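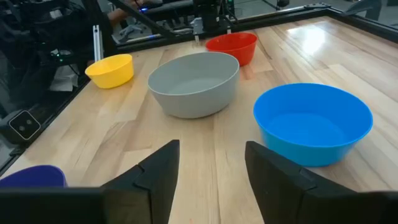
Sayaka Hirose says a wooden table that's still tacky after five days is never going to dry on its own, and that I should quit waiting and wipe the whole thing down with mineral spirits. The can says be patient. My husband says sell it. So I'm asking here before I do something dumb.

The backstory: we bought a long kitchen table secondhand last August, light wood, lots of scratches and one nasty ring from a flower pot. I sanded it in the garage (took forever, my arms were noodles) and wiped on an oil finish called Holtico, the natural one. First coat looked great. I got greedy and did the second one the same evening, and I put it on thick. Now it's tacky all over and the end by the window has shiny spots that grab at your sleeve. Paper sticks to it. A napkin left fuzz that I had to pick off with my nails.

It was 93 degrees in the garage the day I did it, and humid, in case that matters. I've had a Fanex box fan pointed at it ever since and I can't tell if it's doing anything except moving dog hair onto the sticky parts.

Do I wait, wipe, or sand it all off and start over? And is it okay to eat at it in the meantime if we use placemats? We have kids and they're sick of eating dinner off their laps.

posted by pinecrate, 2018-04-28

splinterdale

Your friend is mostly right. What happened is you left oil sitting on top of the wood. It can only soak up so much, and whatever is left over forms a gummy skin that cures very slowly or stays gummy. Putting the second coat on too soon made it worse. I did the same thing to a bookcase once and lived with it for a whole winter, with every paperback glued down by the bottom edge, so no judgment from me!

I'd try the easy way first. Get a white nylon scrub pad – I use the Joltov ones from the hardware store, any brand is fine as long as it's the white kind and not the green, which will scratch – and pour a little fresh oil on the sticky area. I know it sounds backward to add more. The fresh oil softens the half-cured stuff. Rub it around with the grain for a few minutes and it'll turn into a kind of slurry. Then wipe it ALL off with old T-shirts, and I mean wipe until the last shirt comes away looking clean. Turn on a lamp down low at one end and look across the surface. Any shiny patch still has oil sitting on it, so go back and hit that again.

If that doesn't budge it, go to the mineral spirits. Same pad, windows open, gloves on, small area at a time. You'll lose some of the finish but you won't be back to bare wood, and you can put on one thin coat after it's had a couple of days to air out.

PLEASE be careful with the rags. Oily rags wadded up in a trash can can heat up and catch fire by themselves. Spread them out flat outside, one layer, until they're stiff, or put them in a metal can full of water with a lid. I hang mine on the fence. My neighbors have opinions.

On the fan, keep it if you like, but aim it across the room so there's fresh air moving through. Blowing straight down on the table just gives you dust.

As for eating on it, I wouldn't. Placemats will stick and you'll have woven placemat texture in your finish for good. 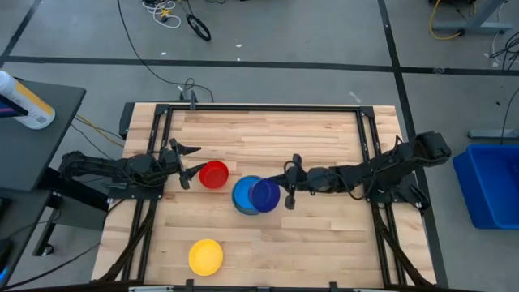

Once it's fixed, give it a good long while before you treat it like a normal table. Dry to the touch is one thing and fully cured is another, and with most oils you're talking weeks. For the first month I put things down gently, don't leave anything damp sitting overnight, and skip the tablecloth so the air can get to it. Plain water and a soft cloth for cleaning. After that it should hold up to kids pretty well, and when it gets dull you rub in a tiny bit more oil and you're done in an afternoon.

One more thing I forgot, what grit did you stop at? If you went really fine the wood gets polished and doesn't take the oil as well.

pinecrate

Oh no. I stopped at 600. The guy at the store sold me the whole stack of paper and I figured finer was better. He had 2,000 too and I almost bought it!

splinterdale

Ha, okay, that's part of your problem. For an oiled table I quit at 180 and sometimes before that. Don't panic though, you don't have to redo it right now. Get the gunk off first and see how you like it. If it still looks blotchy, go over it lightly with 180 and do one thin coat.

mrs_tansy

I would just put polyurethane on top. Works for me.

splinterdale

Not over sticky oil, please. It'll wrinkle up or peel and then you have two messes.

doorstop_lou

I used Vörös on mine and never had a problem. It's a hard wax, you put on hardly any and buff it. Costs more. You do have to get the old stuff off first so it won't help you today, but something to think about for next time. Also check the date on the bottom of your can. I had an old can of oil that had been open for years and it never did dry right no matter how thin I went.

pinecrate

Can was new, so I can't blame that. Bought the white pads and I'm starting with the window end tonight. Kids are getting pizza on the porch.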